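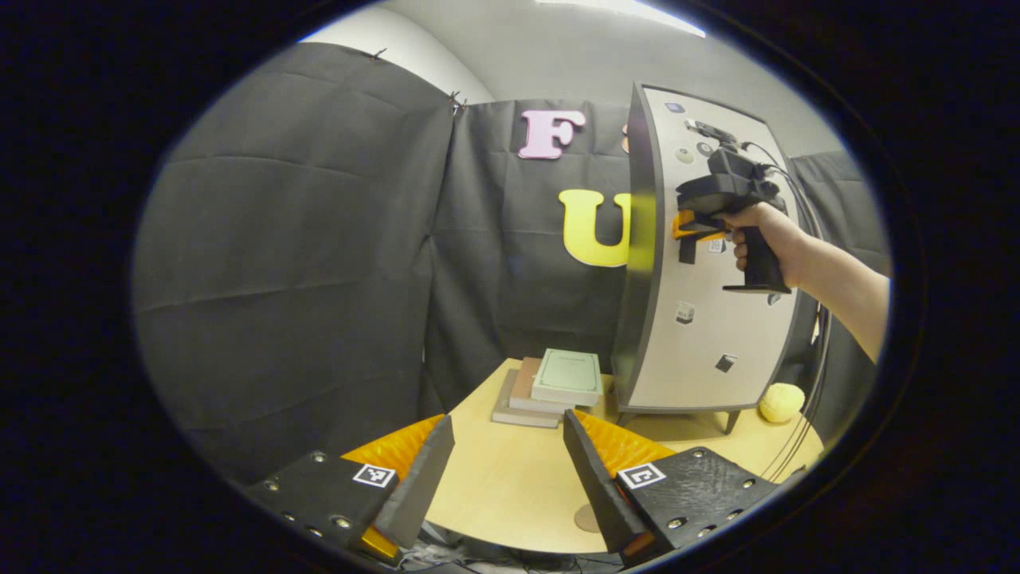
Home | About Us | Open Day | Services | Contact

About Whitlock Handling

Whitlock Handling is an automation shop in Andport. We have 18 employees. We design end effectors, mostly two-finger grippers, and we record hand-guided demonstrations for customers who want to train their own arms.

The company started as a repair bench for packaging equipment. Gripper work took over once customers began asking for fingers that could hold odd parts without marking them. The repair bench still runs, on the Osero Street side of the building.

What visitors see

We open the shop to visitors twice a year. At the June open day, staff run tabletop tasks with handheld grippers, and visitors may try one after a short briefing. Tasks use ordinary things such as books, a ball, and a standing panel with small items attached to its face. The operator holds the tool by a pistol grip and works at normal hand speed. Black curtains are hung behind the table.

Last June we logged 1,572 demonstrations for the Droron project, up to the close of the open day. The set now stands at 2,101. Failed attempts are kept and labeled as failed -- customers have asked for them.

Visits run two hours. The first hour is the demonstration table. The second covers finger pads, marker placement, and calibration, and is led by Lachlan Waaka, who heads the demonstration group. School groups should book by email. Closed-toe shoes are required past the yellow line. Parking is on the north side only.

We do not sell complete robot cells. For those we refer customers to an integrator.

Last updated: Thursday, March 15, 2018

Comments (3)

dpk_tooling: Went last year. Good session on calibration. Are the pad drawings available?

Whitlock Handling: On request, for current customers.

M. Ferris: Is there a minimum age for trying the gripper? My son is 11.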